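This site uses cookies to remember your ticket filters. Accept | Manage

Ticket 193: sweeping task, Kukutell policy
Opened Mon 11 June
Status: open

Dustpan lifts fine on replay. Broom grip slips in 3 of 4 runs.

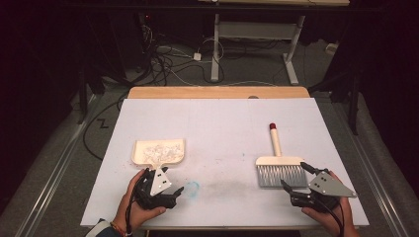
Skustska wants a yes or no on bench sweeping by November. My answer is not yet. Picking up a brush is one job and judging what's left is another. The white specks beside the dustpan are the sort of thing the policy ignores, and so is the grey smudge near the bristles. Colour threshold lowered, no change.

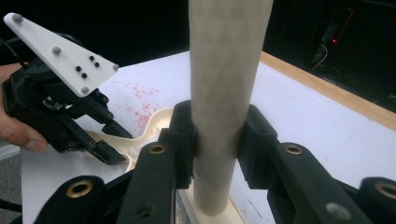 Fingers closed on the cream cylinder, second gripper at left.

Next: retrain with 500 demos, then retest.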